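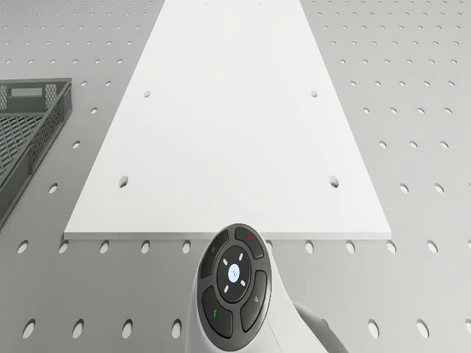 Most of my visit to Rerden went to the planning group, who work on the second floor of the Keltville building and do nearly everything in simulation first. Kalevi Vuorinen runs the planner and gave me a desk for the morning. Their planner is called Hunier. It takes a scene, a goal and a time limit, and returns an arm path or an error code. He said the perforated table is a nuisance for collision checking – every hole adds edges to the mesh – so the planner gets a plain slab and only the renderer gets the holes. The crate's lattice walls are simplified too, into five solid boxes. The white board with the round holes in it is kept as a thin box of its own.

The regression suite has 1,601 planning problems and runs overnight on 40 machines. On the run I looked at, 21 had failed. Kalevi opened a few of them in Leblanc, their replay tool, which steps through a plan and logs the nearest obstacle at each step.

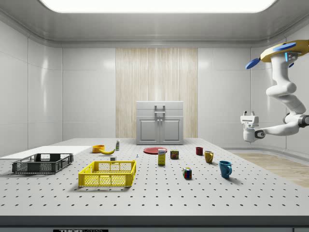
Two of the failures came from the same cause, a padding value someone had changed from 5 mm to 8. With the larger value the start pose already counted as a collision and the search never began. He changed it back and queued both again before lunch.

I asked about perception. They feed the planner exact object poses for now and add noise in a separate test. He expects to merge the two in January.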